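Brillport bathroom drive: gallery

Quick page, more to come when I get a minute. We're putting together wash kits for the Skedside shelter, goal is 100 before the end of December, and people kept asking what's in them and whether we're picky. We are a bit. Soap, comb, small towel, toothpaste, brush. Everything new. Itziar Arroyo has the full list if you lost yours, it was on the back of the Prestgate flyer.

Toothbrushes first becuase that's what we get asked about most. Adult size please. Any color, mixed is good, people like to pick their own and it saves mix-ups at the sink.

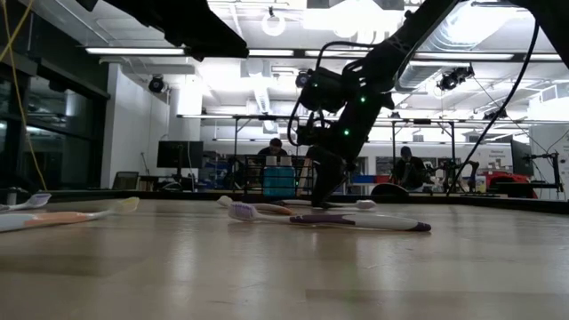

Toothbrushes on the table. Purple and white in front, pink and orange ones too.

Still short on: combs, travel soap, the little towels. Toothpaste is fine for now, almost 30 tubes over, so hold off on that one. No mouthwash, it leaks. Razors go to Milan Mulder seperately, don't put them in the bag.

Drop off at the Heiskanen building, side door, until 6 pm. Ring twice, the bell sticks. If you have a big box text Marlene Ehlers first so somebody can come down with the cart.

Kits finished so far: 83. Thank you all!! Towel and soap pics going up next, need to find my cable.

Wiebke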